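Put the Food Where People Can Reach It

I have been going to the same potluck for nine years, and hosting it every third winter, and I have come to hold one firm opinion about feeding a crowd at home. The food should be on one table, it should be out before people arrive, and the host should stop cooking when the first coat comes off. I know plenty of people who disagree. My sister-in-law is one of them, and she is a better cook than I am.

Her way is courses. She had 14 of us at her house in Skekbridge last winter and we got a soup, then a salad, then a roast, then a dessert that had to be lit. The soup was very good. She ate hers standing up at the stove. By the roast she had stopped hearing what anyone said to her, and by the dessert two of the kids were asleep on the coats. I washed soup bowls between courses because she owned only enough for one round. I would call that a restaurant dinner with no staff.

The case for courses is that hot food should be eaten hot. I agree that it should. I just think the list of foods that suffer badly from sitting out for half an hour is shorter than people claim, and that most of it can be left off the menu. Fried things suffer. Fish suffers. A pan of baked ziti does not, and neither does chili, pulled pork, a pot of beans, or cabbage rolls. Ilir Janevski brings a tray of baked beans with dried peppers every year, and it is better after it has been out of the oven for a while. He covers it with a dish towel and goes to look for a beer.

There is a real limit, and I don't want to skip it. Anything with meat, eggs or dairy should not be out on the counter for more than two hours. So put out half, keep the rest in the oven on low or in the fridge, and swap the pans once. That is the only kitchen job I do after guests come in, and it takes three minutes.

The second argument for courses is that a buffet looks cheap. I have less patience with this one. It comes from bad buffets, the kind in a hotel with a heat lamp over the eggs. At home the food looks like what it is. If you want it to look nice, use fewer and bigger dishes. Six small bowls of dip look like a sale rack. One big bowl of one dip looks like somebody made dip. I used to put out three kinds of salsa and two kinds of hummus, and at the end of the night I had five bowls with a third left in each and no room in the fridge.
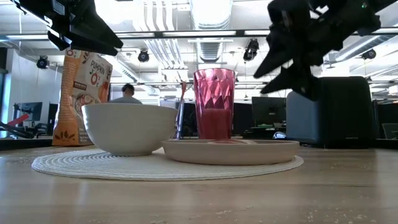 Which brings me to plates. People spend a lot of thought on the food and then buy the thin paper plates that fold when you put a spoonful of beans on them. A guest with a folding plate has to use both hands, so she can't hold a drink, so she sits down in the first chair she finds and stays there all evening. I use real plates. They don't match. I bought most of them at thrift stores, and I had 46 of them at last count, kept in a milk crate in the hall closet. One load and a half in the dishwasher and they are back in the crate. Zahira Liem borrowed the whole crate for her daughter's graduation party in April and brought it back with two extra, which I have not mentioned to her.

Forks go at the end of the table, after the food. I feel strongly about this. When they are at the front, people pick up a fork and a napkin and then try to serve themselves rice with what fingers are left. Drinks go in a different room altogether, or on the porch if it is cold enough. The line for food and the line for drinks should never meet.

Now the harder part, which is what to tell people to bring. I used to say "anything," and one year that got us seven desserts, a bag of ice, and one ham. Since then I assign. I send out a short message a week ahead: these people a main, these people something green, these people bread. Kastriot Hoxha told me this took the fun out of it. He said a potluck is supposed to be luck. He had also been one of the seven desserts. I gave him salads the following year, and he made a slaw with apple and caraway that I now ask for by name, so I think the matter is settled, though he doesn't.

I don't assign the people who don't like to cook. Some guests are tired, or have a new baby, or have a kitchen with one burner that works. They can bring rolls from the store and I will be glad to have rolls. I have heard hosts make small remarks about store-bought food, and I think it is bad manners and also foolish, because the store-bought rolls are always gone before the homemade ones.

As for cost, I keep track because I like to know. The last time I hosted, there were 35 people, and I spent 70 dollars on my share. That covered two pork shoulders, rice, cabbage, coffee and lemons. My sister-in-law will not tell me what the roast cost her.

She did come to mine, and she brought a potato gratin, and she was nice about all of it. Later in the evening I saw her sitting on the stairs with Felicja Lis and a plate on her knees, and they were still there when I started the coffee. I asked her afterward if she would do it this way next time. She said no, she likes people to be at a table where they can all hear the same story. That is a fair thing to want, and I don't get it at my parties. At mine there are five stories going and you catch the end of most of them.

I would still rather have that. It's my turn again next winter, the pork will go in the night before, and Kastriot has already asked about dessert. He is down for slaw.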